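# Author biography: first person or third person for a small press catalogue?

**Carmela Marín**
Posted June 2020 in Writing and Publishing Help

I would appreciate guidance from members who have prepared biographical material for a Canadian publisher. My first novel, *Harulum*, has been accepted by Psarras, a small press, and I have been asked to supply an author biography of no more than 50 words for the catalogue and a longer version of up to 400 words for the press's website.

The instructions do not specify first or third person. My existing biography, written for a magazine in March, is in the first person and mentions my training in theatre, my years as an office clerk and the town where I grew up. I have published 3 short stories, one of them under my former married name. I have also worked in catering for 14 years, and I am uncertain whether that employment belongs in a literary biography at all.

I would be grateful for advice on the following:

- whether the two versions should use the same grammatical person;
- whether the story published under my former name should be listed;
- whether unrelated employment should be included.

---

**Stutero**

The catalogue version should be in the third person. Catalogue copy is read by booksellers and librarians, is frequently reproduced without alteration, and may be read aloud when an author is introduced at an event. A first-person text must be rewritten for each of those purposes, and the rewriting is seldom done by the author. Errors enter at that stage, including the familiar one in which half the sentences have been converted to "she" and the remainder still say "I."

The website version may be in either person, provided it is consistent from beginning to end. Please consult the existing author pages on the publisher's site and follow the prevailing practice. Where practice is mixed, a brief enquiry to the editor is entirely in order.

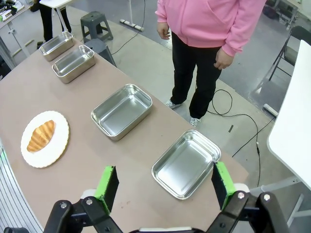

With respect to employment, the general convention is that work outside literature may be included where it is stated plainly and given in proportion. One clause is normally sufficient in the short version. In the longer version, a concrete particular is of more use to the reader than a job title. "She has worked in catering" conveys little, whereas a sentence that places the author at a long table with a row of stainless steel trays and one croissant on a round white plate gives an interviewer somewhere to begin. One such sentence is enough, and it should not displace the publication history or the title of the forthcoming book.

As to the story under your former name, it may be listed with the words "writing as" followed by that name. You are under no obligation to disclose it. Should you prefer to omit it, refer to your stories without giving a total, so that the statement remains accurate.

---

**Zurkus**

Third person for both. I would leave out the catering. Readers of fiction are interested in the fiction, and 50 words is a very small allowance once the title and the place of residence have been included.

---

**Psarras_reader**

For the avoidance of doubt, I have no connection with the press despite my username, and cannot speak to its house style.

I must respectfully disagree with the previous reply. Many Canadian biographies refer to the author's other occupations, and grant juries and festival programmers are accustomed to seeing them. I would, however, caution against a list. A clerkship, theatre training and catering given in succession will read as a résumé. Select the one with some bearing on the novel.

I would also recommend keeping a dated master copy of each version. My own biography continued to circulate with a previous city of residence long after I had moved, as the festival had retained the earlier file.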